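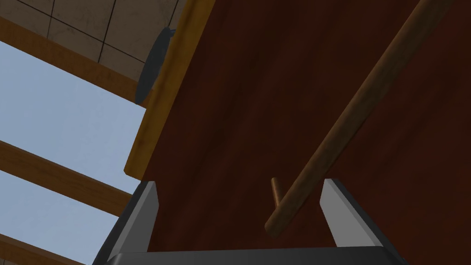 Dark reddish-brown wood with a golden edge strip, and a slender round rod crossing it.

Edge banding (woodworking)

Edge banding is the narrow strip that covers the raw edge of a board or panel, and it's also the name for the job of putting it on. You'll see it called edging, lipping, edge tape or just "the trim," depending on who taught the person talking. I grew up calling it lipping and got teased for it at my first shop, so I've tried to stick with banding here.

Most furniture has some of it. A solid plank can get by without, but plywood shows its layers at the edge and particleboard shows something that looks like breakfast cereal, and people would prefer not to look at either while they're eating dinner.

Where it came from

I can't give you a tidy birthday for it. Gluing good wood over plain wood is a very old trick (veneered work turns up in ancient Egyptian tombs) and once you've veneered a top you have to decide what to do about the side of it. For a long time the answer was a thin strip of the same or a fancier wood, cut by hand, glued with hot hide glue and planed flush. Cabinetmakers later got quite showy about it. Crossbanding, where the grain runs across the strip, was a big thing on eighteenth-century tables, and stringing, a very thin inlaid line just in from the edge, often went along with it.

Then came factory-made panels in the twentieth century, and banding turned from a decoration into something you pretty much had to do. Iron-on tape followed, and so did the big machines that feed a panel past a glue roller and spit it out trimmed.

Kinds of banding

Solid strips, or lipping. These are real wood, anywhere from a sixteenth of an inch up to an inch or more. You can round them over, bevel them, dent them and sand the dent out again. They're my favorite by a mile, and they're also the slowest.

Veneer tape. A thin ribbon of real wood, sold in rolls, usually with a fleece backing or a layer of hot-melt glue already on it. You iron it on! With an ordinary clothes iron! I still get a kick out of that. Do keep a separate iron for the shop, though. I ruined a good shirt learning this.

Plastic. PVC and ABS are the common ones, in any color you like and a whole lot you don't. Kitchen cabinets are full of it. It's tough and wipes clean, and it looks fine until a corner lifts.

Metal and rubber. Ribbed aluminum edges are a diner-table classic, and T-molding, which has a barb that pushes into a slot in the panel, shows up on school desks and arcade cabinets.

Matching or contrast

This is the bit people argue over. A matching edge tries to make the panel pass for a solid board, and from across the room it usually does. A contrasting edge owns up to being an edge. Pale maple around walnut is the one you see everywhere, and a honey-colored strip against a deep red-brown stain is an old favorite of mine because it makes the outline of a table so easy to read in a dim room.

The catch with contrast is that every wobble shows. If your strip is a hair thicker at one end, a matching edge will hide it and a contrasting one will tell all your guests. Stain is the other headache. If you want a light strip on a dark panel, stain the panel first, or seal the strip before the stain comes anywhere near it. I've done it the wrong way around more than once, and you can't sand your way back out of maple that has drunk up red dye.

Putting on a solid strip

I'll give the way I do it, which isn't the only way.

Cut the strip a little wider than the panel is thick and a little longer than the side it's going on. Run a thin bead of yellow glue along the panel edge, spread it with a finger, and press the strip in place. Painter's tape pulled tight across it every couple of inches makes a fine clamp for thin stuff. Thicker strips want real clamps and a scrap board between them and the wood. Leave it overnight if you can stand to.

Trim the overhang with a block plane or a flush-trim bit. Go lightly near the ends. Then sand with a hard block, so you don't round over the face veneer and go straight through it (ask me about my coffee table).

Corners can be mitered, which looks lovely and takes patience, or butted, with one strip running past the other. A butted corner leaves a small square of end grain showing. Some people hate that. I don't mind it a bit.

Problems

Lifting is the usual complaint, and it mostly comes down to too little glue, a dusty edge or too cool an iron. A lifted tape can often be ironed back down with a piece of parchment paper on top. Chipping is common on plastic at the corners of drawers. Solid strips can crack at the joint if a wide solid top swells and shrinks underneath a strip that's glued across its grain, so long-time makers save banding for plywood and other panels that stay put.

Buying it

Veneer tape is sold by the roll, and a small roll goes further than you'd think. For solid strips I'd just rip them from an offcut. There are three pieces in my scrap bin right now that would each do a bookshelf, and I keep "saving" them for something better.

See also

Crossbanding
Inlay
Molding
Plywood
Veneer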